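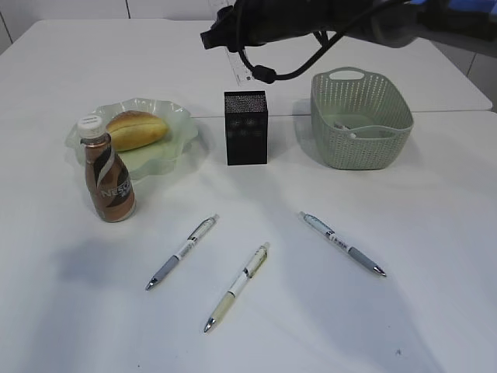

# Can it clear a table yet?

Clearing a table is a dull job that most people finish without thinking about it. You pick up the pens, put them in the pen holder, drop the odds and ends in the basket, and move the food out of the way. This gallery is part of the Zetano chores pages, which look at how close a robot arm is to doing that kind of work in a home or a small shop.

The short answer is that it can do parts of it. Picking up one item from a clear spot is mostly solved. A mixed table is harder, and our log for this chore now holds 2,405 tries, with plenty of dropped pens among them.

Facundo Barrientos keeps the log and wrote the notes on this page. He scores a try as done only if the item ends up where it belongs and nothing else gets knocked over on the way – a strict rule, but the one most people would use in their own kitchen.

## Pens, a ruler and a coffee container

Pens are worse than they look. They are thin, they roll, and a gripper has to come down at the right angle to close on the barrel. When a pen lies across a ruler, the arm can easily drag both. A clear ruler adds its own trouble, as a camera may read the table straight through it.

Round items come next on the list. A container on its side can roll when a finger touches it, so the arm has to come in slowly and from above. Standing upright, the same item is easy to grip and easy to tip.

*The arm low over a coffee container on its side. The ruler has two pens across it, with a third pen off to the right and two pencil sharpeners also on the table.*
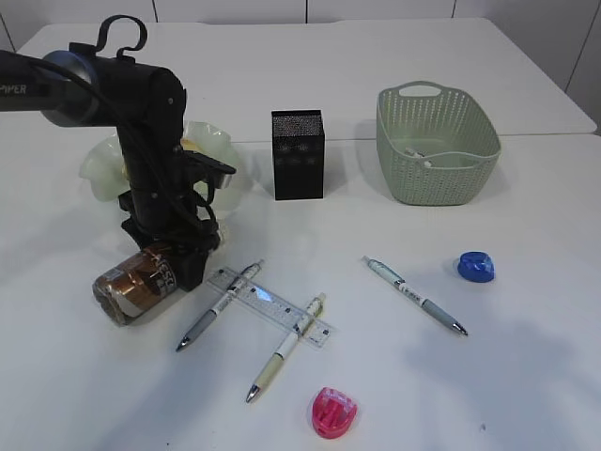
## What we would trust it with

- **Sorting pens into a holder:** yes, if they are spread out and there is no rush.
- **Putting small items in a basket:** yes. The opening is wide and a rough drop is good enough.
- **Moving a plate with bread on it:** not yet. The roll slides, and a wavy rim is hard to hold level.
- **Picking up a flat ruler:** sometimes. It often needs to be pushed to the table edge first.

## Next pages

The Clanine page covers folding towels, and the Younis page covers stocking a low shelf. A page on the Nasstead shop counter should go up in May, with almost 200 tries logged so far. Corrections to the notes can go to Facundo.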